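Student Robotics Workshop, Lūse Building
Station Inspection Checklist – Two-Arm Table
Term: September
Inspected by: Ute Thiele
Team present: Aigars Šimkus, Rigoberto Cabrera
Task under preparation: Fendow Sorting Exercise

1. Frame and mounting
Frame bolts tight at all corner posts: Pass
Arm bases secured to frame: Pass
Comment: One bolt on the rear rail was retightened during inspection. Team to recheck before Saturday.

2. Emergency stop
Stop button within reach of operator: Pass
Stop tested with both arms under power: Pass
Comment: Tested 2 times by R. Cabrera. Both arms held position.

3. Arms and grippers
Joint covers in place: Pass
Gripper fingers free of cracks: Pass
Speed limit set in software: Fail, corrected on site
Comment: The limit had been left at the value used for the Kokau demonstration. A. Šimkus restored the classroom setting and signed the log.

4. Cables
Power cables undamaged: Pass
Cables clear of moving joints: Pass with comment
Floor cables secured: Action required
Comment: See closing remarks.

5. Work surface
Clearance from frame to walkway, minimum 600 mm: Pass (638 mm measured)
Sharp edges covered: Pass
No food to be eaten at the station: Reminder given

6. Operator and supervision
Operator has completed safety briefing: Pass
Second person present while arms are powered: Pass
Hair and sleeves secured: Pass
Comment: Briefing record for O. Vītola is still missing. He may observe but may not operate the arms until it is filed.

7. Documents
Task sheet at station: Pass
Risk assessment, version 4: Pass
Comment: The Tustis spare parts list is out of date and should be replaced.

Closing remarks
The station is approved for supervised use, subject to the actions listed in this report. The sorting exercise may proceed with the candy and lollipops already approved as test items. Before each run, the team is to clear the wood of loose pieces, such as the pink packets lying on the right side of the table, and return them to their containers. The black cable trailing across the concrete floor is to be taped down or rerouted, and the cables that loop over the arm joints should be checked at full reach. Corrections are to be reported to Heino Rätsep – a signed copy of this sheet is sufficient.

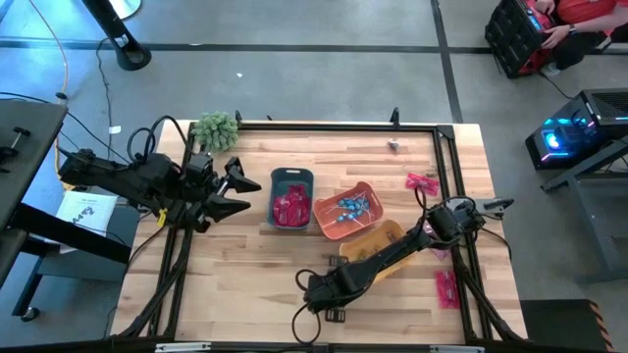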